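Home Bench notes Cells Spare parts Contact

Setting up the two-arm garment cell after a finger pad change

These are my notes for the cell we call Balov, the one with the white table. I wrote them first for the colleagues at Kurtuluş, who have the same arms but a different table, and Serpil Saraç asked me to put them in a form that other people can also follow. The notes cover the work after you have changed one or more finger pads, from power-up until the cell may go back to its normal program. If you changed a wrist motor, do the calibration page first and then come back.

You will need the small hex keys, a lint-free cloth, a soft brush, a marker and one garment for testing. Do not use a stiff new garment. We use worn cotton trousers in a light colour, so that black dust from the pads shows up on them.

Before you start

Switch off the motor supply at the wall and wait until the status lights are dark. The controller can stay on. Read the log from the last run and write down the cycle number in the book. Mine was 3,164 when I did the work on which these notes are based. I change the pads when the grip starts to slip, and I don't follow a fixed interval, but the number helps you to see whether one arm wears its pads faster than the other.

Check the new pads for moulding flash along the edges. If you find some, take it off with a sharp blade before the pad goes on. It is much harder afterwards.

Step 1. Clean the table and bring both arms to the waiting position

Wipe the table, also along the joint between the panels, where threads like to collect. Switch the motor supply on and send both arms to the waiting position. The grippers should stop above the cloth with the fingers open, and neither one should touch anything. Drop the garment in a heap near the middle of the table. Do not fold it or make it nice. The cell has to work with a heap, so test it with a heap.

While the arms are standing still, look at the cables at each wrist. Every loop needs enough slack for a full turn of the wrist, but it should not be able to catch on a finger. Move each loop gently by hand with the motor supply off again. If a loop feels tight, open the nearest tie and give it a little more length.

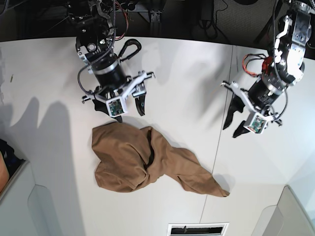 Step 2. Check that the fingers open evenly

Open and close each gripper 12 times from the service menu, at slow speed, with no cloth between the fingers. Listen to it. A dry click on each closing usually means that one finger screw is not fully in. Put a small mark with the marker on the screw head and on the plate beside it, so you can see later if the screw has turned.

Both fingers must meet in the middle. If one arrives before the other, loosen the pad of the early finger, move it a very small distance outward and tighten again. I needed three attempts for this the first time, so please don't be discouraged.

Step 3. Look through the wrist camera

Open the wrist view on the screen. The gripper should stand in the lower part of the view, and its edges should be sharp. Cloth farther away will look soft, and while something is moving it will be quite smeared. You don't need to correct the focus for this. Focus is set for the gripper itself, and if you turn the ring to make the table sharp, you will lose exactly the place where you need to see well.

If the gripper edges are also soft, clean the lens with the dry cloth. Lint on the lens is the usual reason in our cell. Only after cleaning should you touch the focus. 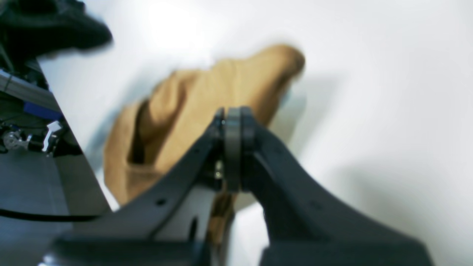 Wrist view with the tan cloth behind the gripper. Judge the sharpness on the gripper.

Step 4. Two-arm hold

Now comes the part where most faults show themselves. Load the program named Zomutier, set the speed to 60 percent and let the right arm take the garment near the waistband. The left arm then takes the hem of one leg. Stop the program when both arms hold the trousers up, and keep the hold for a slow count of 51. I know this is a strange number. It came from an old timer setting and we kept it.

During the hold, watch the hem and not the waistband. The bunched cloth at the waist gives the fingers plenty to hold, and it will stay there even with a badly fitted pad. The hem is thin and shows a weak grip much earlier. If it creeps out slowly, clean the pad. If it drops at once, go back to step 2.

A twisted leg is acceptable in this test. Straightening is the task of a later part of the program. 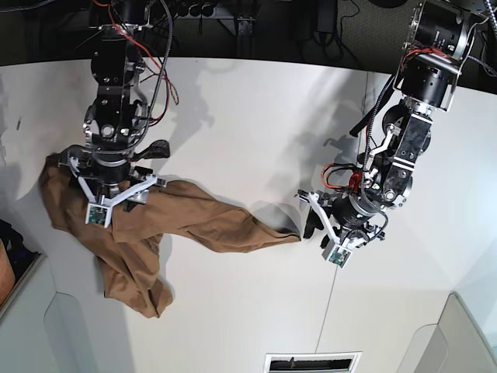 The two-arm hold: right gripper near the waistband, left gripper at the hem.

Step 5. Centre pinch

Put the garment down and choose the single pinch from the service menu. The gripper should take up a section of cloth between the two finger tips. Then look at the wrist view again. The tips should be close together and side by side, and the cloth should bulge down between the two sides of the gripper. A small bulge is enough for thin cotton, but with knitted fabric I like to see more.

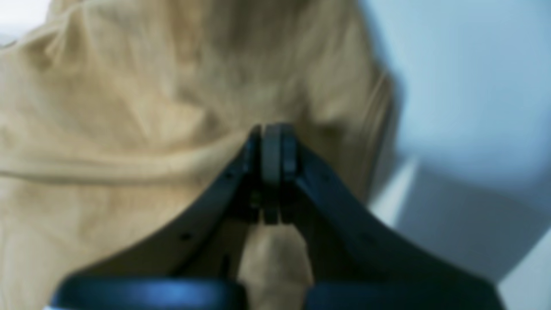 Repeat the pinch at several places on the garment, including on a seam. A thick seam pushes the fingers apart, and if the pads are a little crooked it will slide out to one side. When this happens always on the same side, the pad on that side needs to be turned by a hair. The closing force should stay as it was. We had a period when everybody raised the force a bit after each pad change, and at the end we were breaking printed fingers.

Step 6. Finish

Compare the marks you made on the screws in step 2. Brush the threads out of the finger joints, and wipe the vent at the front edge of the table if lint has gathered there. Set the speed back to normal. Write in the book which pads you changed, on which arm, and from which bag they came. Our present pads are from Flatumel, and the older bag is slightly harder than the newer one, so please don't mix the two on one gripper.

Let the cell run on the ordinary program for around an hour with somebody near the stop button, then check the marks one last time. If a screw has turned, replace it with a new one and repeat from step 2.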